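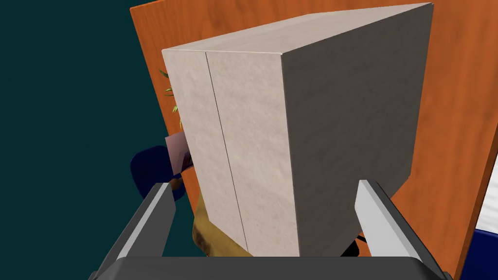
Ticket: Label printer skips every second label
Site: Lostley, packing room
Opened by: Primo Sorrentino
Opened: December 9, 2025
Status: Closed

Problem as reported
The Lolter printer on bench 2 prints one good label, feeds a blank, then prints the next. It started after the roll was changed this morning. The printer on the other bench is fine with the same orders. No error light. Wunia shows every job as sent and completed.

First reply, support desk
Please turn the printer off, hold the feed button, turn it on again and let go when it starts to feed. It should push out a few labels and stop at a gap. Tell us where it stops.

Primo
Done. It fed 5 labels and stopped halfway down the last one. Tried it again and it stopped in the same sort of place. Also cleaned the sensor with a dry cloth, no change.

Support desk
Stopping halfway down a label means it isn't finding the gap. Which rolls are you using, and what does Wunia have under Stock type for that printer?

Primo
Rolls are from Tedesco, same supplier we have had since June. Stock type says Continuous. The other printer says Gap. I haven't touched that page and I don't think anyone else on days has either.

Support desk
The last Wunia update put Continuous back as the default on printers that had been renamed. Was yours renamed?

Primo
Yes, when we moved the benches. It used to be called Returns.

Support desk
Set Stock type to Gap and save. Then delete anything waiting in the queue, because old jobs keep the old setting. Run the feed button test again after that.

Primo
Changed and saved. Queue had 2 jobs in it, both deleted. The feed test now stops at the gap. Printed 20 address labels and no blanks, but the text sits a bit low – the bottom line of the postcode is nearly on the edge.

Support desk
Go to Wunia, Printers, Offset and take the vertical value back to zero. Someone may have raised it to make up for the feed.

Primo
It was on 5. Set to zero and the text is in the right place now. Happy to close.

Closing note
Cause: stock type reset on a renamed printer. Vertical offset also wrong. Check both after the next update – a fix has been requested but has no date yet.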